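Web Marketing, Unit 4: Link building and what it can and can't do
Handout for the evening group
Tutor: Jeanie MacRitchie

Read this before the session and bring one link report of your own, however ugly.

1. Where the claims come from

Most of what you will read about links was written by people selling links, or selling a tool that counts them. I don't say that makes it false. It does mean you should look for the bottom of the article, where the free trial button is, before you look at the chart.

The basic idea is old and fairly sound. A link from one site to another is treated as a sort of vote, and votes from well-linked pages count for more. Everything after that sentence is argued over. Be wary of anyone who gives you a percentage.

2. Authority scores

A score out of a hundred for your domain is made by a private company from its own crawl of the web. Search engines don't use it. Two tools will give you two numbers for the same site, and both will move when the company changes its sums. We saw this with Kernano in August: their score dropped by 11 points and enquiries through the site stayed where they were. The owner had already rung a consultant.

Use the scores for one thing only, which is comparing a handful of sites in the same tool on the same day. Even then, open the pages and read them. A garden centre's blog that takes guest posts about payday loans may score very well.

3. Correlation studies

You know the pattern. Somebody takes a few thousand search results, measures everything they can, and reports that pages near the top have more links. Fine. But pages near the top get seen, and pages that get seen get linked to. The study can't tell you which came first, and the better ones say so in a paragraph near the end that never makes it into the slides.

Questions to put to any such study:
Who paid for it?
Which searches were used, and who picked them?
Were brand names left in? (Well-known names rank for themselves and have piles of links. They will bend any average.)
Is there a control of any kind?

4. Buying, swapping, begging

Paid links that are meant to pass ranking value are against the published rules of the big search engines. People buy them anyway. Some get away with it for years and then give talks on it. You will not hear a talk from the ones who didn't.

Swaps between businesses that know each other are normal life. A swap between a roofer in one country and a vape shop in another is not, and a person could spot it in seconds, so assume a machine can too.

Cold emailing for links does work now and then. Athumani sent a batch for their recipe pages and got 2 links from up to 10 replies, one of them from a site that has since closed. They called the campaign a success in their newsletter. Work out the hours before you agree with them.

5. Pages that earn links without asking

This is the advice everyone gives – "make great content" – and I find it close to useless as it stands. Great for whom? The pages I have seen pick up links steadily were dull: a table of fittings, a list of opening times across a county, a plain guide with close-up photos of a tool somebody needed to identify. Claltau's most linked page is a parts list. Their blog, which costs them far more, has hardly any. 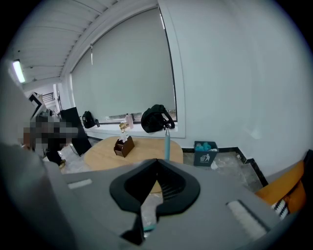
Fig. 1. Gripper from above, with the black V-shaped jaw at the centre and a white ribbed pad on the right.

Note for anyone using pictures on such pages: write the alt text for a reader who can't see the picture. Stuffing it with search terms is a habit from years back and I have yet to see decent evidence that it helps.

6. For the session

Take your link report and pick 4 links at random. For each, write down who would ever click it. Then read the Fastar case study in the unit folder and mark every sentence that claims a cause. I make it more than they can support, but check my marking.

Written notes are due by Dec 11, 2025. Screenshots of dashboards don't count as notes.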